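README: Jornmont open day notes and sample recordings

August 2, 2025
By Zodwa Naidoo

Print this page | E-mail this page

I went to the Jornmont open day to find out whether the shelf-picking system from Turkunis does what its flyer says. This folder holds my notes and a small set of sample recordings that were handed to visitors. Read the notes before you use the recordings. The flyer is not included and you won't miss it.

## What was claimed

Turkunis says its arm, sold under the name Gadeo, can restock and pick from ordinary grocery shelves after learning from first-person recordings of people doing the same job. "Ordinary" was said a lot. The demo shelf had 16 items on it, all boxes, all the same height, with a hand's width between them. I have never shopped in a store like that.

## What I saw

The arm made 30 picks while I stood there. It dropped 2 boxes. A staff member stepped in on other picks to straighten the target before the gripper closed, and those went up on the scoreboard as successes. I asked for the rule on that and was told it was "under review."

I also asked to see it pick a bottle. Bottles were planned for September. Since the recordings are full of bottles, I would have thought that was the place to start.

## What is in the recordings

There are 56 short clips from a head-level viewpoint, with hands working at store shelves. The material is better than the demo. Grocery shelves are crowded, small bottles get tucked against big cans, and labels face whichever way they were left. A person deals with this by steadying one hand and reaching with the other. 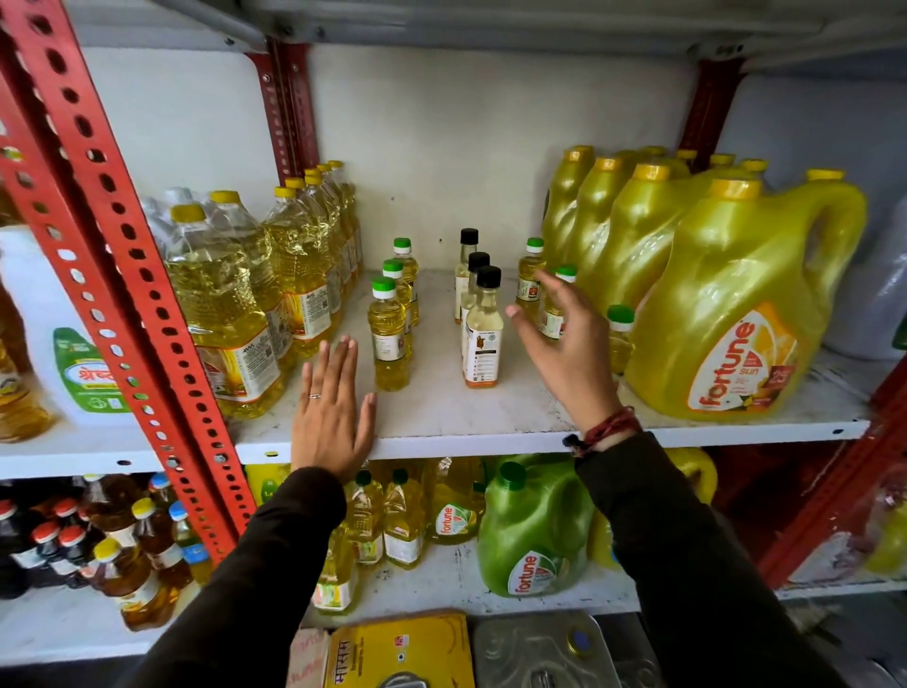
Whether any of that carries over to a two-finger gripper is another matter. The talk by Mathebula, the firm that prepared the clips, went straight from "people do this easily" to "so the arm can learn it," and the step between got one slide. Clear plastic and shiny surfaces are hard for depth sensors. I raised this and got a nod.

## Known problems

- No weights are given for anything on the shelves. A full jerry can and a small bottle are treated alike in the labels.
- "Reach" and "grasp" are used loosely. Some clips marked "grasp" end before contact.
- Clips are trimmed by hand, and the trimming rule isn't written down.
- No failed attempts are included. I asked for them twice.

## Use

Fine for looking at how people's hands move around full shelves. I would not use it to back up a success rate, including the one on the flyer. If you were at the same open day and kept your own tally, send it to me and I'll add it next to mine.

Print | E-mail

Recent items
- Reading a demo scoreboard
- Jornmont open day: parking and entry
- Questions sent to Turkunis
- Mathebula clip labels, first look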